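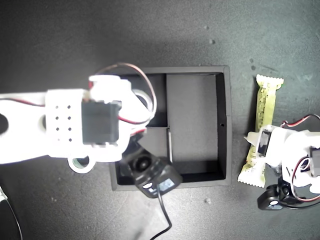
## Re: [olosley-desk] Trays, dividers, and the snack question

Shagufta Minhas wrote:

> I bought one of those square black trays with the raised walls, and it has been on my desk for a month without improving anything. Stuff goes in, stuff stays in, and I still can't find a pen. It has a divider but the halves are no use to me because everything I own is either too long or too round. Meanwhile the snacks live next to the tray, and the snacks are what I reach for. Is there a system here that I'm missing? Do people put food in the same tray as the paper clips? Please be kind, I grew up in a house with one drawer.
>
> Also, does anyone still have the Grorneo measurements? The link in the archive goes to a page about gutters.

Shagufta,

Welcome to the tray people. There are more of us than is healthy.

I've got a square black one too, photo at the top, with a bar parked next to it in the position you describe. I've tried most of the known arrangements over the years and I'll give you my results, which are worth what you're paying for them.

**Food and paper clips.** No. I did it for one winter. A wrapped bar seems like a sealed object until you've shared a compartment between it and a handful of pushpins, and then you're eating around a question. Wrapped food goes beside the tray, upright, where you can see it. If it goes inside, it gets its own compartment and nothing with a point on it crosses the divider. My sister-in-law keeps hers in the tray and the clips in a mug, and I have to admit her desk looks better than mine.

**The divider.** Mine runs up and down and I spent ages trying to treat the two sides as equals. Give that up. One side is for what you touch every day and the other is for what you'd be annoyed to lose. In my case the daily side is a tape measure, lip balm and the good scissors, laid diagonally with the handles hanging over the wall. The other side is keys to things. I no longer know which things.

**Pens.** You won't like it, but pens don't go in trays. A square tray this size wants short things. Pens want a cup. I fought this for most of a year and bought a second tray to prove my point, and the second tray is now where the mail goes to be ignored.

**Round stuff.** Put something flat on the floor of the compartment. Felt works, so does a piece of the gray rubbery shelf liner they sell by the roll. I bought the Frei liner when the hardware store was clearing it out and I have enough left to do every desk on this list, so send me an address. Cut it a hair small or it buckles up in the corners and your batteries all roll to the middle to discuss it.

**Dust.** Black shows everything. I was told it would hide dirt. It hides ink. For crumbs it's basically a display case. I turn mine over above the trash in January and again whenever company's coming, and in between I blow on it, which moves the crumbs to the keyboard.

On Grorneo: I don't have the original page either, but I printed the table back when it worked and it's in a binder. The number everybody wanted was the inside width on the small square, 96 millimeters. It matters if you want two of them to sit side by side in the Clomivach drawer, which they will do, provided you never want to take them out again. I'll scan the rest when I find the scanner cable, which I believe is in a tray.

And to whoever asked last month whether it's worth buying the bulk pack of dividers: the bag I bought said 1000 pieces. I've used 5. Two of those were to find out I'd put the other three in backward. If you need dividers I can be your supplier into old age, and so can my heirs.

One thing I'd push back on, Shagufta. You say the tray hasn't improved anything and then you say you reach for the snacks next to it every time and know exactly where they are. That's a working system. Most of us have spent real money and still can't find the stapler. I'd leave the snack where it is and build outward from there, starting with whatever you look for second most often.

If you do want to rearrange, empty the whole thing onto the table first and don't put anything back for a day. Just take what you need from the pile. By dinner you'll see which stuff never moved, and that can go in a bag in the closet with my dividers. I did this in the spring and found a library card from a town I left before I had kids.

Send a picture of yours when it's done, or before, before is usually more fun. And let me know about the liner. I'm serious, it's a lot of liner.

P.S. The archive search is broken again. It gave me around 3000 results for "tray" and the first page was all people trying to unsubscribe.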